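What the Gripper Dropped, and What We Called It

Every shop I have ever worked in had one word for things that went wrong, and the word was always a little too small. At the first place it was "hiccup." At the second it was "glitch," which at least sounded modern. At Tunari, where I spent a good part of my working life putting hardware kits together and later minding the arms that put them together for us, the word was "slip." The gripper slipped. We had a slip this morning. I must have written it in the log a few hundred times, and I have come to think it did us real harm.

Let me tell you about the one that changed my mind. It was October, a little before the end of the early shift, and the arm on the bracket bench was doing what it had done all week, picking up corner brackets and setting them down in a cardboard tray. The cell had been built for us by Mazurek, with control software from a small outfit called Elinon, and I want to say right away that I liked both of them and still do. Pick number 3135 went fine, according to the log. Somewhere between that one and 3165 the arm let go early. The bracket hit the rim of the tray, bounced, and caught my coworker on the back of the hand as she reached in to straighten the pile. She needed two stitches, and she was back the next day, cheerful as ever and thoroughly annoyed with the bench.

Now, a bracket is an awkward thing to hold, and I have a lot of sympathy for any machine that has to do it. It has two flat faces at right angles with a web between them, and where you pinch it decides how it hangs. You and I would shift our fingers without thinking. Two stiff fingers that close to a fixed width can't do that, so if the part comes up crooked, it stays crooked all the way across.
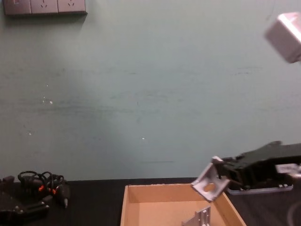 Bench work: a metal corner bracket held at a tilt over the edge of the tray.

When we went back through the log for that week, we found that the warnings had been there all along. The software kept a grip reading for every pick, and anything under 65 on its scale got a yellow flag. There were flags all over the place, some of them two or three picks in a row. The arm kept going, as it had been told to, and we kept going too, because yellow meant "slip" and a slip was something you picked up off the floor and put back in the bin. I had cleared a good many of those flags myself, usually with a coffee in the other hand.

So here is my opinion, for what it's worth, and I know there are people with far better schooling than mine who will disagree. I think a dropped part should be treated as a safety event every single time, even when it lands on nothing but the table. I don't mean an investigation and a stack of forms. I mean the arm stops, somebody walks over and looks at the fingers, and a line goes in the book saying what they saw. At our bench that would have taken a minute or so, and I believe it would have led us to the worn finger pads days before anybody got hurt.

The usual answer is that you can't stop a line for every little thing, and I do understand it. I have stood next to a supervisor with a truck waiting at the dock. But that argument treats a drop as a piece of lost output, and once you think of it that way, you'll always find a cheaper way to live with it than to fix it. We had. We'd moved the tray closer, so fewer pieces missed it, which also brought people's hands closer to the arm. I helped move it, and I remember being rather pleased with the result!

I'd ask something of the people who sell these systems as well. When I moved on to Prekus, the cell there stopped by itself after a second weak grip and would not start again until someone had pressed a button at the bench itself. We grumbled about it for weeks. I grumbled as loudly as anyone, and then one afternoon I walked over to press the button and found a finger screw backed halfway out. A stop like that ought to come switched on from the maker, and turning it off ought to require a signature.

As for the word, we did get rid of it at Tunari before I left. The log has a column headed "dropped part" now, and a space beside it for your initials. It's surprising how much longer you look at a gripper when you have to sign for it.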